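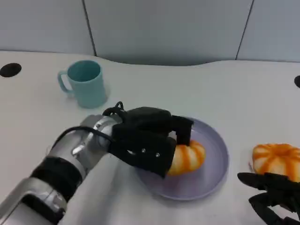
Zuletzt geändert: Dezember, 16:40 Uhr

Farbe auf dem Tisch: Neues Geschirr im Werkhaus Kütt

Wer im Werkhaus Kütt mittags den Pausenraum betritt, muss seit Kurzem zweimal hinschauen. Auf den weißen Tischplatten, an denen jahrelang aus einem wilden Sammelsurium von Werbetassen getrunken wurde, stehen jetzt Becher in Türkis und Teller in Lavendel — und das sieht richtig gut aus! Das alte Geschirr ist nach und nach in Kisten gewandert, das neue hat seinen Platz in den Schränken neben der Spüle gefunden.

Angeschafft wurde die Serie Koto, und zwar in 4 Farben. Zum Türkis und zum Lavendel kommen ein warmes Gelb und ein helles Grau, die vor allem für Schalen und Dessertteller gedacht sind. Insgesamt 80 Gedecke umfasst die Bestellung, genug für den normalen Mittagsbetrieb und auch für die Abende, an denen das ganze Haus zusammenkommt. 2000 Euro standen dafür bereit, und sie haben gereicht, sogar die beiden großen Salatschüsseln waren noch drin.

Ausgesucht hat die Farben Theresia Tanner, die den Pausenraum betreut und sich schon im Sommer Muster hat schicken lassen. Tagelang standen die Probestücke auf dem langen Tisch an der grauen Wand, jeder durfte sie in die Hand nehmen, daraus trinken, sie stapeln und wieder auseinandernehmen. »Auf der weißen Platte hat das Lavendel sofort gewonnen«, erzählt sie. »Bei den Bechern war es knapper, da lag das Gelb lange vorn. Dann stand morgens einer in Türkis allein auf dem Tisch, und plötzlich wollten alle den.«

Die Becher sind aus Kunststoff, haben einen runden Henkel und werden nach oben hin ein klein wenig weiter. Das klingt nach einer Nebensache, ist im Alltag aber eine Freude: Man kommt mit dem Löffel gut hinein, und die Hand findet den Griff auch, wenn man gerade mit jemandem redet. Im Pausenraum von Kütt wird viel geredet! Und wenn doch einmal ein Becher vom Tisch rutscht, gibt es keine Scherben — gerade an den Tagen, an denen die Kinder aus der Ferienwerkstatt mitessen, ist das viel wert.

Auch beim Decken hat sich etwas getan. Bisher holte sich jeder sein Geschirr selbst aus dem Schrank, was kurz vor zwölf regelmäßig zu einem Gedränge vor der Spüle führte. Jetzt wird vorher eingedeckt, immer nach demselben Muster: der Teller vorn in der Mitte des Platzes, der Becher links dahinter, das Besteck auf der Serviette. Die runden Kabeldurchlässe in den Tischplatten bleiben frei, denn nachmittags werden dieselben Tische wieder zum Arbeiten gebraucht und die Ladekabel müssen durch. In den ersten Tagen landete trotzdem mancher Teelöffel im Loch. Mindestens einer liegt vermutlich noch in der Kabelwanne.

Aus Lamadel, wo das Schwesterhaus seine Küche gerade umbaut, war schon eine kleine Abordnung zum Probeessen da. Es gab Kürbissuppe und Apfelkuchen, und beides machte sich auf den neuen Farben prächtig. Die Gäste haben sich gleich Notizen gemacht und wollen im Frühjahr nachziehen, allerdings mit dunkleren Tönen, weil ihre Tische aus geöltem Holz sind. Ein Satz lavendelfarbener Teller ist vorsorglich als Leihgabe mitgefahren, damit man dort in Ruhe vergleichen kann.

Das alte Geschirr wird übrigens nicht weggeworfen. Die heilen Tassen und Teller stehen noch bis Ende des Monats im Flur vor dem Pausenraum und dürfen mitgenommen werden. Besonders gefragt sind die schweren blauen Kaffeetassen, von denen schon am ersten Vormittag die meisten weg waren. Übrig sind vor allem Untertassen, darunter ein ganzer Stapel mit Goldrand, zu dem seit Jahren keine passende Tasse mehr gehört. Wer mit Mosaik arbeitet oder Blumentöpfe unterstellen möchte, sollte hier unbedingt zugreifen!

Eine Bitte hat Theresia Tanner noch: Die neuen Becher sollen im Pausenraum bleiben und abends zurück in den Schrank, auch die aus den Werkstätten im oberen Stock. Gestapelt wird nach Farben, Türkis im unteren Fach, damit auch die Kleinen herankommen. Fragen zum Geschirr und Wünsche für die noch fehlenden Vorlegelöffel nimmt sie mittags ab 12 Uhr direkt am Tisch entgegen.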